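How to set up a sitting corner in a big metal-roofed unit

Most guides to this job start with a shopping list. I'd be suspicious of those. Our unit in Godstead cost $581 to make comfortable, and I would take back a fair part of that if the store would let me. What follows is the order I'd do it in now.

Step 1. Look at the light before you buy any.

Stand where the chairs will go at 2 in the afternoon and again after dark. Fluorescent fixtures on a white corrugated ceiling throw plenty of light, and a small lamp hardly shows next to them. The advice to "layer your lighting" assumes you'll switch the big ones off. Will you? We mostly don't. Blinds make more difference than lamps, especially on a wide window.
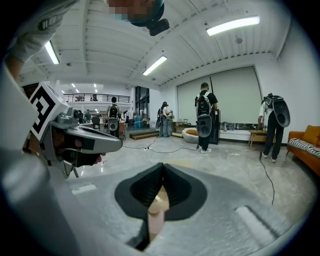 Ceiling lights on, gray-green roller blinds down.

Step 2. Place the seats, then run the power.

Put the sofa and armchair down first and live with them until Friday. Only then bring out the power strips. If you do it the other way, the furniture ends up wherever the cords happen to reach. A round armchair with one bright cushion and a small side table is enough for a corner. I don't believe in matching sets.

Step 3. Take the lampshades off and keep the parts together.

Collect shades and lids in one large bowl while you move things. A clear glass one lets you see what's in it, though I'd keep it off the floor once there are cords about. The Skelodus storage crates everyone recommends did the same job for $34 and now hold paint rags. 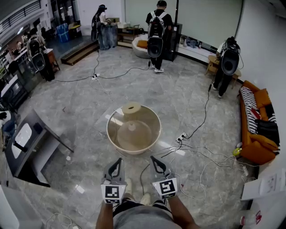

Can I plug one power strip into another to reach the far side of the room?
Don't chain them. Plug each strip straight into a wall outlet, or have an outlet put in closer to where you need it.

Step 4. Deal with the cords.

Run them along the wall or behind the sofa. Where one has to cross a walkway, use a proper floor cover and skip the tape, which lifts and leaves glue behind. Kekell clips held on painted wall for us and fell off bare metal - the package claims both. Unwind any long coil before you put a real load on it.

Step 5. Leave the middle alone.

A tall room with trusses overhead and a mezzanine along one side makes people nervous, and they start filling the floor. I'd resist. People need somewhere to stand and get past each other, and a rug placed in the center of all that concrete mainly gets walked on. 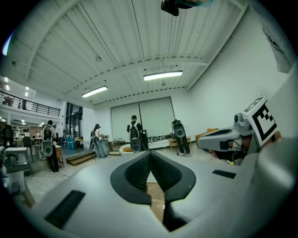
How big should the rug be for a sofa and one armchair?
Big enough for the front legs of both to sit on it. Mark the size on the floor with string first, and leave the rug in its wrapping until you're sure.

Ours was 16 inches too short, and Procházka charged us for the return.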